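Oiling a timber benchtop, how long between coats?

Posted in Kitchens & Laundries by Savita Sengar
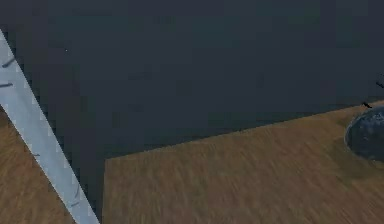

A timber top with a slate gray behind it

Putting a timber top in the kitchen in July, second hand, sanded back already. Bought a tin of Fument oil because it was on special. Tin says 4 coats. Doesnt say how long between them, or if it does the label's got oil all over it now. It's winter, the garage is freezing and I've only got the weekend before the sink goes in. Can I do two a day? Also do I need to do the underside, hubby says no.

Dinesh Mathur
Two a day is pushing it in a cold garage. Bring it inside if you can, spare room, drop sheet, window open a crack. Thin coats. Wipe off everything that hasn't soaked in after 20 min or so, otherwise it goes tacky and you'll be scraping it off with a credit card like I was. Overnight between coats. And yes do the underside, at least two coats, plus the end grain and inside the sink cutout. Mine cupped at the sink end because I skipped it. Cost me $559 for a new piece.

Lay the used rags out flat outside to dry, don't scrunch them up in the bin. They can catch fire on their own.

Wichai Saithong
just use laminate mate

Geeta Pant
Agree with Dinesh on the underside. What grit did you stop at? If it's only 100 go over it again at 200ish before you start, the first coat raises the grain and it'll feel furry. Light rub by hand after coat one as well. I used Skiven not Fument so can't help with drying times but ring the shop, mine looked it up for me over the phone. Sink can wait a few days imo, we did dishes in the laundry tub for ages and survived.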